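Hasdale Parts Bins: Frequently Asked Questions

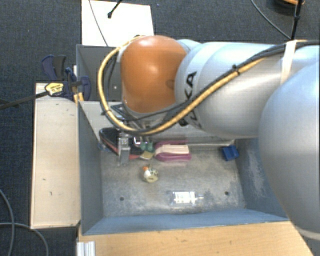 Blue-grey bin with sloping walls, with a small assortment of items along the rear.

What are the bins used for?
Most customers use them for mixed small items that need to be reached from above: spare parts, hand tools, packaged goods waiting to be sorted. The sloping walls make it easier to get a hand under things at the sides.

Are scratches on the floor a fault?
No. The floor marks with use, and rub marks and brownish wear like those in the photo are normal. Replace the bin if you find a sharp edge or a crack.

Can the brown marks be removed?
Sometimes. Wipe the floor with warm water and dish soap, then dry it. Do not use steel wool. Marks that stay after two washes are usually permanent.

What are the two small holes in the floor?
They are for fixing the bin to a bench or stand. Bolts are sold separately under part number 3324. Leave the holes open if you do not plan to fix the bin down.

How full should a bin be?
Keep items below the top of the walls. For mixed contents, a single layer is easier to look through than a pile. The load limit is 34 pounds, spread over the floor.

My items keep ending up at one end. What can I do?
Check that the bench is level. If it is, spread the items out by hand when you refill. A Rirance mat will also slow down sliding, but it has to be cut to fit and it covers the floor holes.

Can I repaint the walls?
Yes. Sand the scuffed patches lightly, wipe off the dust and use a paint suited to the bin. Let it dry for 7 days before putting anything back in.

Do you sell lids or dividers?
Dividers, yes. They come in the Alcaraz set. We do not make a lid for this bin.

How do I return a bin?
Send the order number to the Mandumia service desk within 107 days of delivery. Used bins can be returned only if they are damaged or the wrong size was sent. Empty the bin and take out any dividers before packing it.

Last updated Saturday, August 29, 2026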